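4.2 Listing condition and time to sale

The records cover 2,207 detached houses and flats offered in Prutstead and the neighbouring district of Nendasero. We removed listings withdrawn before a first viewing and those with no final price, leaving 1,682 completed sales. Agents' notes were coded by hand using the scheme set out by Esquivel in the earlier working paper. Each note was placed in one of three groups: vacant, occupied and tidy, or occupied with belongings on show. 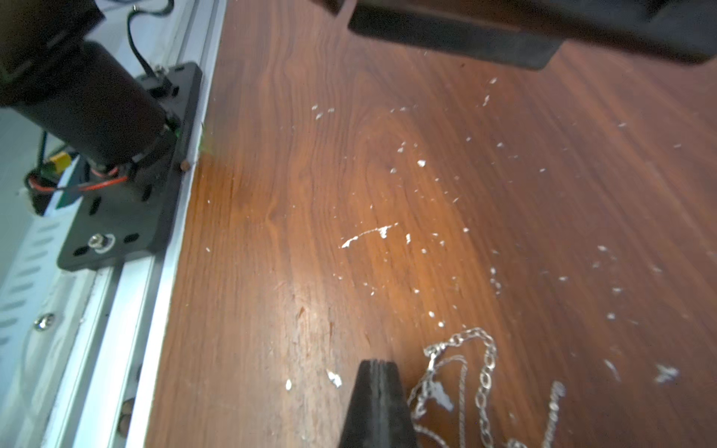
Vacant homes made up the smallest group and sold at the slowest pace in both districts. Most were inherited properties, and many needed new heating. Among occupied homes, the agents' notes often dealt with small matters of upkeep. A wooden tabletop with fine scratches and a scatter of white crumbs, as in Figure 3a, would fall under "surface wear, minor" and "not cleaned" in our coding, and the two were kept apart. Wear had no clear link with the final price. Lack of cleaning was linked with a longer time on the market in Prutstead only, where buyers had more homes to choose from.

Personal items were coded separately from upkeep. Two readers worked through the notes and disagreed on 11 listings, which were settled by Araceli Esquivel. Homes in the third group were no less likely than tidy homes to sell within 90 days once floor area and distance to Figueroa station were taken into account. The gap seen in the raw figures comes mainly from smaller flats, where storage is short and prices had already been cut by the time of the June survey.

Figure 3. Household surfaces and belongings. (a) Wooden tabletop with crumbs and scratches. (b) Open jewellery box with necklaces hanging in the lid. 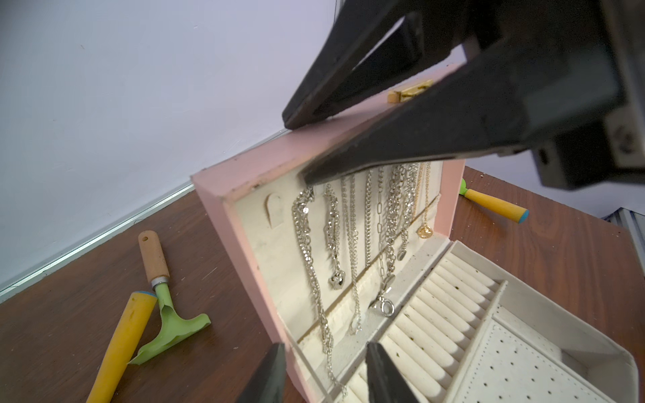 4.3 Differences between the two districts

Nendasero had fewer homes for sale per household throughout the period. Asking prices were changed less often there, and the Clekemon estate, built in a single phase, accounts for much of the difference.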